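About us

Suvorora is a laundry service for families and small nurseries. We wash, dry, fold and return everyday clothes and bedding. We do not do dry cleaning, leather, curtains with linings or anything that needs a specialist.

The business opened on Saturday, September 1, 2018, with one room, a folding table and a price list that fitted on half a sheet of paper. It was started by Anderson Cavalcanti, who had run the linen store at the Ngô guest house and wanted to take in work from outside. The price list is longer now. The way we handle the washing is much the same.

How we work

Every household's washing stays together from the time it reaches us until it goes back. One order, one basket, one drum. We do not mix loads to fill a machine, even when two orders are small. Children's clothes can be sent as a separate order if you ask for it, and most parents do.

Before anything is washed we check pockets, turn printed garments inside out and read the care labels. Pyjamas with printed patterns are washed at a low temperature unless you tell us otherwise. If a label is missing or has been cut out, we choose the gentler programme and put a note in with your order. Drums and door seals are wiped between orders, and machine doors are left open when no wash is running.

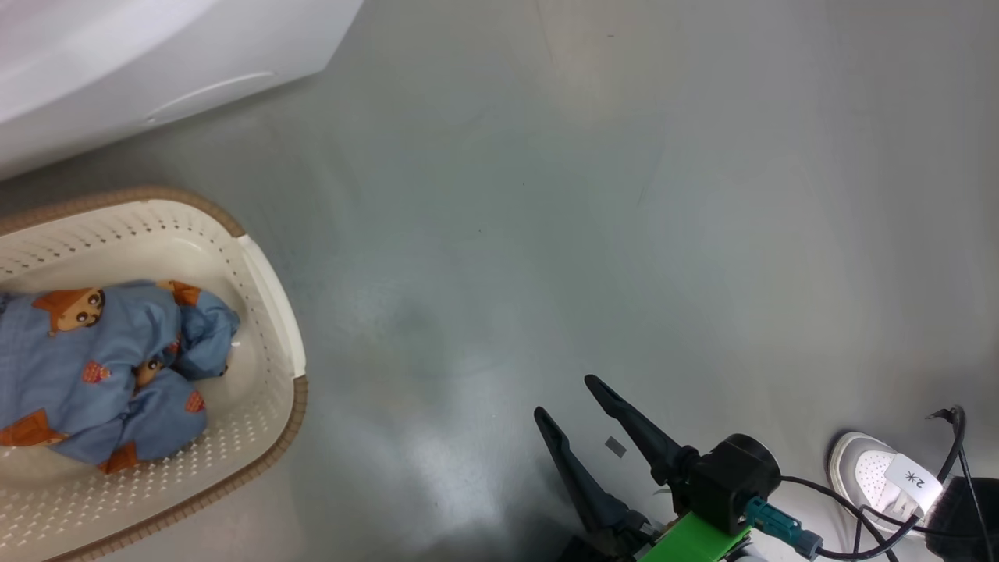
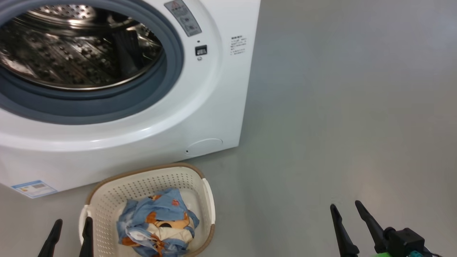
A laundry basket and a front-loading washing machine.

Marisol wrote to us in May to ask why her order had taken a day longer than the one before it, and said she would prefer her son's nightclothes to come back first if the rest was going to be late. It was a fair point. Customers can now mark up to five items as "first back" on the order slip, and these are returned the next working day even when the remainder is still drying.

Detergent and softener

We use an unscented liquid as standard. Softener is added only on request and never to towels. If someone in your home has sensitive skin you may send your own detergent in a closed bottle with your name on it, and we will use that and return what is left.

Collection and return

We collect from homes in Closico and Dekodar four days a week. Orders handed in at the counter before noon are started the same day. Clothes are returned folded, with shirts on hangers if you supply the hangers. Please tie shoelaces and belts separately, and empty sand out of anything that has been to the beach.

Lost and found

Odd socks and loose buttons are kept in labelled envelopes at the counter until the end of the following month. Please ask for them when you come in.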